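Brendis two-finger gripper pair: good hands, bad habit when the power comes back

Reviewed July 23, 2023
Rating: 3 out of 5
Used for: small object handling on a two-arm table, nine months

I write this review after I read many others which were made in the first week. In the first week I would also have given five stars. Please read the part about the fault before you order, especially if you have people standing near the table.

We bought the grippers as a pair, one for each arm, together with the Stoduren control box. The price was 2,000 for the set, without cables. The cables you must buy separately, and the short ones are really too short. Take the long ones, even if they hang a little in front of the table. I will come back to the hanging.

Our work is with stationery. The arms must open a case, take a marker, put it in or take it out, and pass small parts from one side to the other. It sounds like work for a child, but thin plastic is difficult for a machine. A lid weighs almost nothing and it runs away when you push it. A cap is smooth, and the finger must come at the correct angle or the cap jumps.
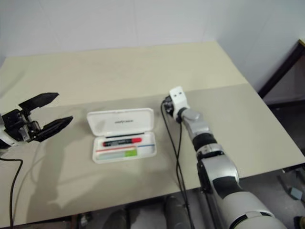
The pen case with the marker in the tray, one gripper open on the left.

Bimanual Handling Group | Zeltgate Workshop | Equipment reviews

First the good things, because there are many. The long fingers open wide and they go to a narrow point, so you can reach into a shallow tray without touching the rim too much. The closing movement is smooth and you can set the speed in small steps. With the slow setting I never had a broken case. The noise is low, I can talk to a colleague at the same table without a loud voice. Mounting is simple, and the screws are the normal kind which every workshop has in a drawer.

The manual is short but correct. I only wish that the chapter about force came before the chapter about mounting. Many people will mount first, try first, and read later. I was one of them.

Now the fault. In December the right gripper stopped in the middle of a task and the control box showed error 741. The manual says for this error: "communication lost, restart the unit". So I restarted the unit. The gripper opened fully, very fast, and after this it closed fully, also very fast, to find its zero position. It did not use my slow setting. It did not wait for any confirmation from me. My hand was near, because I wanted to take the marker away from the fingers before the next run. I got a blue nail and nothing worse, but a gripper of this size with full force on a finger bone is not a small matter.

I then repeated it with a piece of foam in place of my hand. Each time the same thing: after error 741 and a restart, the gripper makes its zero search at full speed and full force. After a normal start in the morning it makes the same search slowly. I think the box forgets the speed limit when the connection is lost, and takes a factory value. I am not an electronics person, so please read this as my guess.

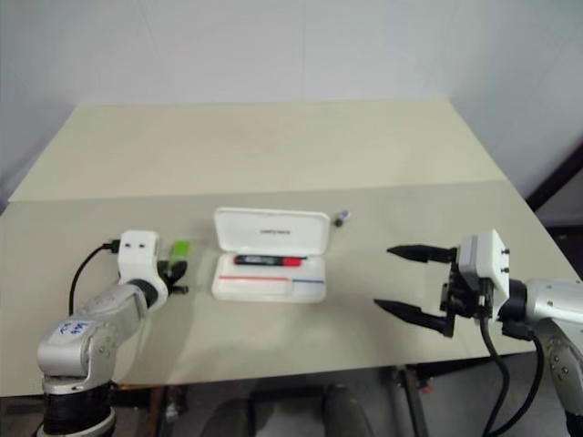 A table like ours has loose parts on it during the work. There is a bright green piece lying almost at the fingers of the left gripper, and another small dark thing is behind the lid on the right. When you see a part so close to the fingers, your hand wants to go and take it. This is exactly the moment when a sudden closing is dangerous. Our rule is now that the power of both grippers is off at the switch before any hand goes over the table, and after error 741 all hands stay away until the zero search is finished.

About the cause of the lost connection: in our case it was the cable. It hangs from under the gripper and goes down past the table edge, and with each movement of the wrist it pulls a little at the plug. The plug has no lock. I fixed the cable to the arm with a soft strap and left a loop for the wrist, and the error came less often - but it did not disappear. A plug with a screw ring would cost very little, and I do not understand why it is missing at this price.

I wrote to the seller, Dwivedi, with my notes and a video of the foam test. The answer was polite and came quickly. They offered to exchange the control box. The new box does the same. They wrote that the speed after a restart will be corrected in a later software version, but they gave me no date, and I still wait.

Would I buy it again? For a closed cell with a door switch, yes. The fingers are the best I have used for thin plastic. For an open table with people at it, I would wait for the new software. If you already have the pair, test the restart with foam, strap your cables, and write the warning on the control box with big letters. The small sticker from the factory is on the back side, against the wall.

I will change the rating if the correction comes and if it passes the foam test.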